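4.2 The Stasura gripper kit in kitchen tasks

We were keen to try the Stasura kit on small household tools, and it has been a pleasure to work with. Fitting it to our Trovis arm took 9 minutes, and the pointed fingers reach into gaps that our old flat pair could not enter.

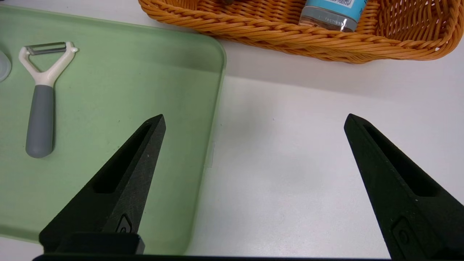 Figure 3. Wrist view with a vegetable peeler on a green tray.

Peelers are a lovely test for a kit like this, with a rounded handle at one end and a forked head at the other. We ran 400 grasps with each of the 2 finger sets sold by Leblanc, using the same Estari controller throughout. The slimmer set did better on handles lying flat, and we would happily use it again.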